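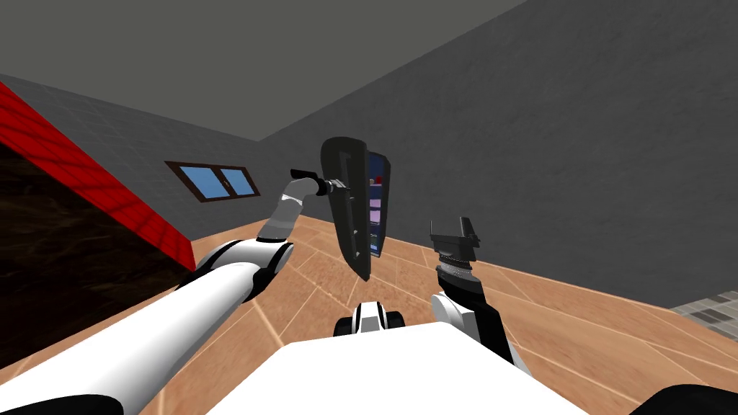
Estden, April

How to wake up a fridge that has been switched off all winter
By Ditte Baldursdóttir

Many people in our part of the country have a second kitchen somewhere, in a cabin or in a flat that stands empty from autumn. The fridge in it is switched off for months, and in spring we plug it in, put the milk inside and hope. I did it like this for many years. Then one spring the butter tasted of old cupboard for the whole of the holiday, and after that I began to do it properly. The work takes one afternoon and one night, but most of that time you are only waiting.

You need a bucket, two soft cloths, an old toothbrush, baking soda, dish soap, a torch, a sheet of paper, and a thermometer that can stand in a glass of water. A vacuum cleaner with a narrow brush is good to have. I also use a little Plidik paste for marks on the plastic, but baking soda mixed with a few drops of water does nearly the same.

Before you plug anything in

Leave the plug out of the wall. Open the door wide and the window too, if there is one in the room, and go and have your coffee. The first smell is always the worst and it tells you very little. Come back and smell again after half an hour. A dry, dusty smell is normal and goes away with washing. If it is sour or earthy, there is mould, and then you must look for it in the folds of the door seal and in the small drain hole at the back.

Look at the cable along its whole length. In a cabin there can be mice, and mice like the soft plastic. A cable with tooth marks should be changed by an electrician, please do not put tape on it.

If you have to move the fridge, measure first. Mine is a Trallen, which is 1,472 mm high, and above it is a shelf that I put up myself and did not think enough about. To get the fridge out I must take the shelf down. Pull with both hands from low down, a little from one side and a little from the other, so it walks out from the wall. On tiles, put a piece of old carpet under the front feet before you begin. I cracked a tile one year, and the shop didn't have this colour any more.

Never lay the fridge flat on the floor. If somebody has transported it lying down, let it stand upright overnight before you switch it on, or longer if the instruction book says so.

Washing the inside

Take out everything that can come out: shelves, drawers, door racks, the egg tray. Glass shelves from a cold room should not go into hot water, they can break. Let them first become as warm as the room. Wash all of it in the sink or the bathtub with dish soap and stand the parts on a towel to dry.

For the walls of the fridge, mix two spoons of baking soda in a litre of lukewarm water. Start at the top. Wipe, rinse the cloth, wipe again with clean water and dry with the second cloth. I don't use vinegar on the rubber parts, but many of my neighbours do, and their fridges are still closing.

The drain hole is small and sits low on the back wall, often behind the vegetable drawer. Water from the back wall should run out there. Push a cotton bud or a soft pipe cleaner in carefully and turn it, then pour in a small cup of lukewarm water with soda. If the water stays in the hole, wait ten minutes and try again. Do not use a knitting needle. I write this as a person who has used a knitting needle.

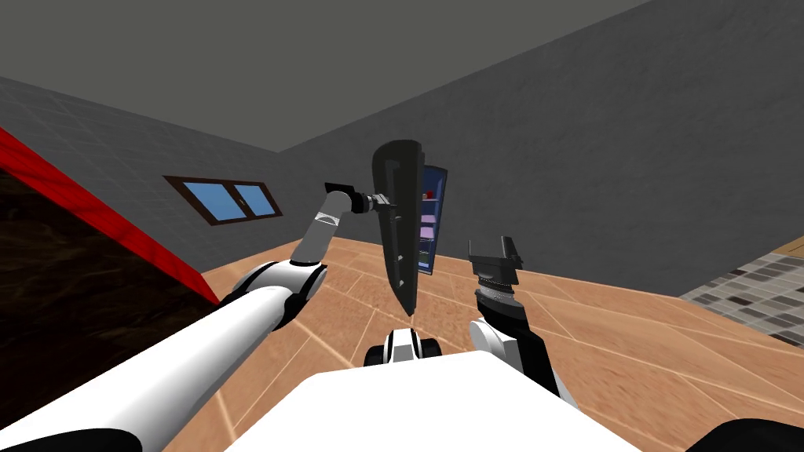

Then comes the door seal. Pull the folds open with your fingers, a short piece at a time, and go along with the toothbrush and soapy water. The lower side is the dirtiest, because crumbs fall there. Dry the folds well. If the rubber has become stiff or has a wave in it, warm it with a hair dryer on the low setting and press it back to its shape with your hand. Often this is enough. If the seal is torn, order a new one. The model number is normally on a sticker inside, beside the drawer or on the side wall. At Kinnunen they wanted this number before they would even look in the catalogue, so write it down before you go to town.

The back side

Some fridges have a black grille on the back, and others have everything closed behind a plate. If you have the grille, vacuum it gently with the brush from top to bottom. Take also the dust from the floor and from the wall behind. Do not press on the thin pipes. Under the grille there may be a small tray on top of the compressor. It can usually be wiped with a damp cloth while it sits there, and on mine it can't be removed at all.

When you push the fridge back, leave some air behind it. The instruction book gives the distance, and if the book is lost, leave the width of your hand. Turn the front feet until the cabinet stands steady. I like the front a very little higher than the back, then the door falls shut by itself when it is half open.

Switching on

Put the shelves back when they are completely dry. Close the door, put in the plug and set the dial to the middle. Listen. You should hear the compressor start, perhaps with a small shake, and then a steady hum. A click that comes again and again with no hum after it means that the compressor wants to start and can't. Pull out the plug and call a repair person.

Put a glass of water with the thermometer on the middle shelf and leave it until the next morning. It should show about four degrees. If it shows more, turn the dial one step and wait again for half a day before you read it. Most people turn too much and too soon, and then the lettuce is frozen on Wednesday and they turn it all the way back.

While you wait you can test the seal. Close the door on the sheet of paper and pull. It should hold a bit. Do this on all sides, also the hinge side, which is easy to forget. Another way is to put the lit torch inside, close the door and make the room dark. Where you see light – even a thin line – the cold goes out.

About the electricity

The label on my fridge says 228 kWh for one year. That is if it runs all the time, in a normal room, with a seal that closes. The old one I had before used 378 according to its paper, and it was smaller. So if your cabin fridge is very old and also needs a new seal, calculate a little before you buy the part.

When you leave again in autumn

Empty it, pull out the plug, and let it thaw with towels on the floor. Dry it well. Then the most important thing: the door must stand open the whole winter. I put a rolled kitchen towel between the door and the cabinet and tie it with a string to the handle, so that it doesn't fall down. If small children can come into the house, use a proper door spacer that locks, or take the door off. An open bowl of baking soda on the middle shelf is good too, but change it in spring and don't bake with it.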